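Wesex Two-Arm Bench Kit, Club Edition
Lab equipment > Arms and grippers > Teaching kits

In stock. Ships in two boxes. Table not included.
Price to schools and registered clubs: $3000
Spare finger pair: $60
Wrist camera cable, replacement: $20

Overview

The Wesex Club Edition is a pair of small tabletop arms with black two-finger grippers, a camera at the wrist, and a pair of hand controllers for teaching a task by doing it. The maker says a class can be "up and learning in one afternoon." We sell the kit and would like to go on selling it, so we asked one of our regular customers, the Magbanua after-school robotics club, to write the notes for this page. They had the kit for a full school term. We haven't softened what they sent, apart from taking out a paragraph on the old carry case, which has been replaced.

Field notes from the Magbanua club

I teach the club, and I was against buying this. We had a drawer full of kits that promised an afternoon and took until January. My view has moved a little, so take what follows as coming from someone who still thinks the box says too much.

The project our students picked was table setting. They called it Grotovero, for reasons that were explained to me twice. The arm is meant to find a plate and a fork among other stuff on a table and put the fork where it belongs. The students wanted clutter in the way from the start. I wanted a bare table and one plate. They won, and I still think we lost two weeks by it.

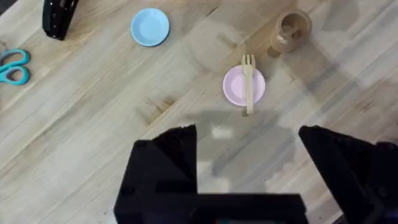 Cadi Pumphrey

A pale fork on a pale table is a hard thing to ask of a cheap camera, and the students didn't see why until they looked through the wrist view themselves. To your eye it's a fork. On the screen, the handle running off the pink plate is close to the color of the boards, and the shadow of the arm comes down right near the end of it. I'd have bought a red fork. The group voted to keep the wooden one and call it a fair test, and I let them, expecting it to go badly. It went badly for a good while.

What the kit gets right is the hand teaching. You move the controller, the arm follows, the software saves the run. Kids who hate typing code will do this for an hour. Twenty saved runs is what the quick start guide asks for before the first training pass. Please don't believe that number. Our first pass with 20 gave us an arm that reached with great confidence for nothing. We had better luck after we stopped counting and started throwing out sloppy runs, meaning any run where the driver bumped the plate and then fixed it. The guide never mentions this. It should be on page one.

The fingers are fine. They're chunky, with slanted tops, and they hold a block or a cup without trouble. Flat things are another story. A fork lying on bare wood gives them almost nothing to get under, and the students learned to go for it where the plate rim lifts it a bit. One of them asked if that was cheating. I said it was engineering, and then wondered about it all evening.

Lighting matters more than the maker admits. We work by a window, and runs saved before lunch did not help much with tests at 4 p.m. Close the blinds, use one lamp, and leave it where it is.

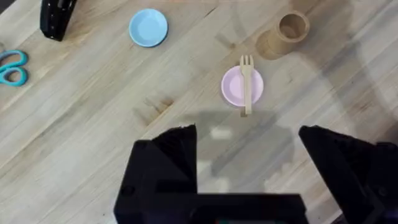
Testing was where I got stubborn. The club wanted to show parents one good run and call the project done, and the sample report in the kit more or less invites that. I made them write down each layout before the arm moved, and mark the result whether they liked it or not. With the pink plate and fork nearest the gripper, the blue plate farther off, and a brown paper-looking cup standing on the far side of the pink one, you have a layout you can write in a sentence and set up again later. If the club changes one thing, such as what stands beyond the plate, the sheet says so. If it changes four things and the arm fails, the sheet is no use. I would keep scissors out of the first few layouts, as a matter of taste. Students spend a lot of time arguing over how the loops should face.

Would I buy it again? For a club with a teacher who will say no to things, yes. For a competition team on a deadline, I'd want to see someone else's scores first, and I'd want the failures listed next to them. The Skusberg meet scores on repeat trials, and a lot of kits look smaller there than they do on a product page.

What's in the boxes

Two arms with grippers fitted
Two wrist cameras with cables
Two hand controllers
Four table clamps
Power supplies and an emergency stop button
Printed quick start guide
License for the teaching software, one classroom

You will also need

A solid table you don't mind clamping to
A laptop with a graphics card (see the Support tab for the list)
Objects to pick up. None are supplied. Paper or plastic tableware is cheap and survives being dropped.

Customer questions

Can one student run both arms?
Yes, with a controller in each hand. Most groups start with one arm and park the other.

Do the fingers wear out?
The pads do. Spare pairs come with the pads already fitted.

Does the software grade the runs?
It scores how smooth a run is. It does not know whether the fork got to the right place. Someone has to watch.

Is there a class discount?
Orders of three kits or more, write to Colette Besnard in school sales. Purchase orders accepted. Returns within 20 days if the arms have not been clamped or powered on.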